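### 4.2 Chair handling with the Taltilmont service tier

We come now to the part of the review that our readers in facilities work have asked about most often, and we hope they will forgive us for taking our time over it. Grurnico sells its Taltilmont package as a subscription: the buyer brings a humanoid platform of a supported type, and the package supplies the task library, the operator console and a remote support line that answers during business hours. Chair handling belongs to the middle tier. It covers pulling a chair away from a desk, turning it, rolling it a short way and leaving it where the operator has marked.

Wheeled chairs are a kinder test than they sound in one respect (they move with very little force) and a much crueler one in another, for they also turn with very little force, and usually in a direction you didn't want. The Taltilmont library deals with this by treating the top of the backrest as the preferred contact and by keeping the push low and slow. We were pleased with how clearly the handbook explains that choice, down to a lovely pair of sketches on wrist angle, and we wish the chapter on flooring had been given the same care.

Over the review period we logged 673 chair attempts in two rooms, one carpeted and one with wood-look panels. Each attempt was allowed 60 seconds from the operator's start signal. Of the full set, 43 were stopped by the operator before the time ran out, and we have kept these in the totals, as a buyer would certainly meet them too. The competing Atinga kit was tried in the same rooms with the same chairs, and its results are given in Section 4.4. Figure 7 shows the humanoid at work on a mesh-backed office chair, with one hand on top of the backrest and the other arm raised and bent.
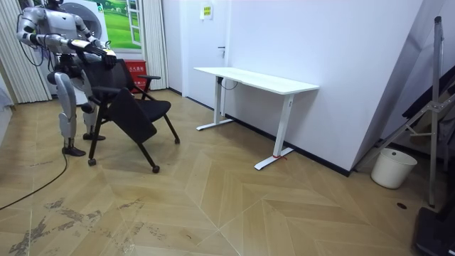

Potell Papers in Service Automation, February 2024, p. 60

**Figure 7.** Contact at the backrest with the chair tilted a little toward the robot.

The tilt deserves a word or two. A chair that leans may no longer share its weight evenly among its casters, and the library's rolling model assumes that it does. Grurnico's support line told us that the operator can lower the grip height in the console, and we did find the setting, though it sits two menus deeper than we would have liked and goes back to its default whenever a new chair profile is loaded.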